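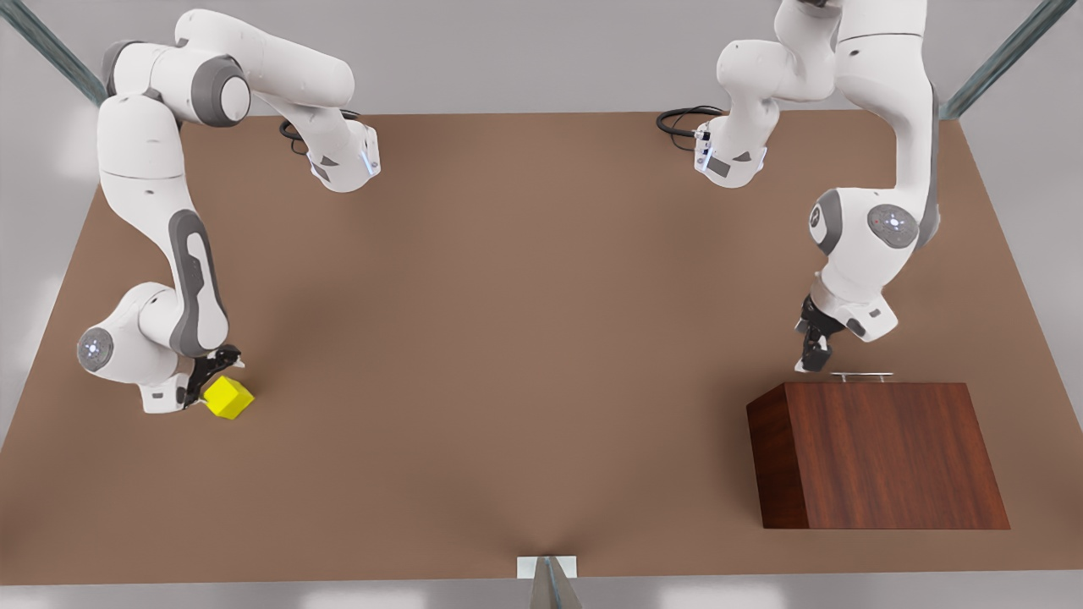
Workshop tips: getting two simulated arms to behave

I've been collecting these on the back of a parts catalog since August, and Ruxandra Bratu asked me to type them up so she could stop squinting at my handwriting. They're for anyone fiddling with a two-arm setup in a simulator at home or in a small shop. I use Plunine for the simulation and Lerko for the motion planning, but most of this will carry over to whatever you've got.

My practice job is always the same one. Yellow cube on one side of the table, wooden box with a metal bar handle on the other, one arm for each. One arm minds the cube, the other goes for the handle, and then they have to meet up without knocking elbows. It sounds like nothing and it has eaten more of my evenings than the kitchen remodel did!

Name your arms from the robot's side

Look at the table from the front and the robot's right arm is on your left. Pick the robot's point of view and stick to it everywhere – config files, log messages, sticky notes on the monitor. I had one script that said "left" and meant my left, and I spent a whole evening convinced the planner was broken because the wrong arm kept setting off for the box.

If you share files with someone, put the rule in the first line. Cornel Lungu and I now start every config with "robot's left, not yours" and we haven't had that argument again.

Start with a bare table

I know it's tempting to load up the mugs and the toy fruit. Leave them in the folder for now. With one small cube and one box and a lot of open tabletop in between, you can tell right away whether a weird path is the planner's fault or the clutter's. Add things one at a time once the plain version runs clean, and save a copy of the setup each time you add something (I number mine, badly).

Hover first, then grab

Never plan straight to the grasp. Give the arm a waiting spot a little way off the handle, get it there, stop, check everything, and then do the last bit as a slow straight move along the direction the fingers point. I keep mine 75 millimeters out. Closer than that and the fingers sometimes clipped the bar while the wrist was still turning.

The waiting spot is also the best place to re-run your perception step. The estimate you made from across the table was fine for getting close, and it's usually a bit off for closing the fingers.

Check the wrist view before you trust the overhead one

Whatever the overhead camera says, pull up the view from the hand and have a look at it with your own eyes. Here are the things I look for, in no special order:

Are both fingers in the picture? If you can see only one, your camera mount is probably rotated in the model file.

Is the handle somewhere between the fingers, left to right? Close to one side is OK at the hover stage, so long as your correction step knows about it.

Does the bar look tilted? Then the wrist is off by that much and you want to fix the rotation first and the position second. Doing it the other way around makes you chase your own tail.
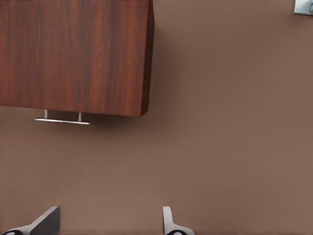
I learned the rotation-first business from Anahera Sutcliffe, who had been through all of it with a drawer-opening setup and sent me a very long message that boiled down to "turn, then slide." I have it taped above the desk.

Watch out for shadows, too. My box throws a soft one on the brown tabletop, and the first detector I tried thought the shadow was part of the box, so the center came out shifted over. If your simulator lets you turn shadows off, run once with and once without and compare the two estimates. If they don't match, go back to the detector. Don't leave the shadows off for good, though, or you'll only meet the problem again later.

Wood grain does something similar. Dark stripes down a reddish-brown panel look an awful lot like edges to simple edge-finding code. I ended up looking for the handle by its own color and shape and ignoring the panel completely.

Give the planner a time limit

Mine gets 4 seconds. If Lerko can't find a path in that, another minute rarely helps, and the trouble is almost always a bad goal pose or an arm that's started out folded up on itself. Send it to a known resting pose and ask again.

Print the reason for every failure in plain words, please. "Goal in collision with table" is a message I can do something about at 11 at night. "Error 84" is not (I had to go look that one up three separate times before I wrote it on the wall).

Plan both arms as one when they get close

While they're each on their own half of the table you can plan them separately and life is easy. Once either one heads for the middle, switch to planning them together. It's slower – sometimes a lot slower – but the elbows and upper links take up far more room than you'd think from looking at the grippers. Kha Doãn gets by with a plain "only one arm in the middle at a time" rule and it works great for handoffs that don't need both hands at once. I'd start there if you're new.

Save the boring runs

I log every attempt, good or bad, up to 600 runs, and then the oldest ones get dropped. For each one I keep the starting positions, the random seed, the planned path and a still from each camera at the hover point. The seed is the one people skip! Without it you can't bring a failure back, and you'll be changing numbers and hoping.

Keep the stills in a folder you can flip through quickly. I do it with my coffee in the morning, and a wrist that's crept a few degrees shows up much faster that way than it does in a table of numbers. Next on my list is swapping in a smaller handle, so if anybody has a good finger model for thin bars, send it over and I'll try it on the box first.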